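My grandmother's recipe cards came to me in August, all 36 of them, held together with a rubber band so old it snapped the minute I touched it. I've been copying them out in the evenings with a pot of tea (and, fine, a cookie or two), and it's slow going, mostly on account of her handwriting, which leans so hard it practically lies down. She never wrote oven temperatures either! Just "hot" or "good and hot." I've settled on baking her plum cake for as long as it takes to do the dishes and call my sister. 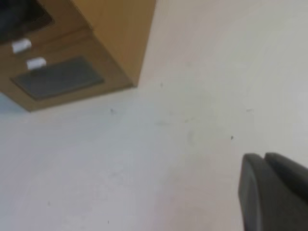 Casimiro Casado wrote in to say his mother measured everything by the same chipped coffee cup, and that the family's rice was never right again after it broke.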